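The Laundry at Gravia

I worked in the laundry of the Gravia guest house for many years, and when I was 68 months from my pension they brought the machine from Mosix. It had two arms and two legs. The manager told us that our hours would stay the same until October.

My new work was to sit on a chair and watch. 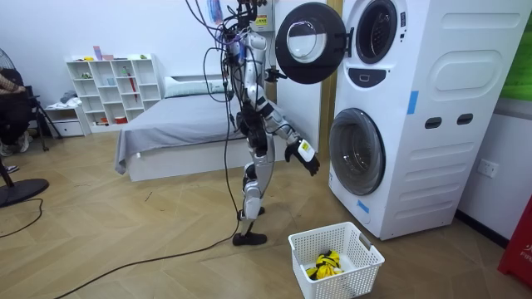
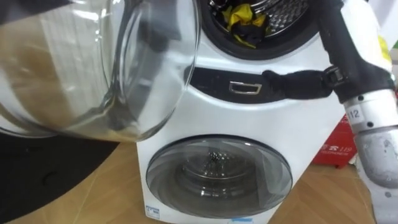 The robot at the washer, upper door open.

At first I was ashamed to sit. My hands did not know where to go, so I folded my own scarf again and again. My colleague from Pirkent brought tea, and we talked more in that week than in all the years before, when the steam and the hurry kept us quiet.

Then she was moved to the kitchen, and I drank the tea alone.

In the evening I wrote in the book which loads it had done and where I had to help. I wrote small, to save the paper. One night, before I switched off the light, I said good night to it, as I used to say to her. I took my coat and went down to the bus.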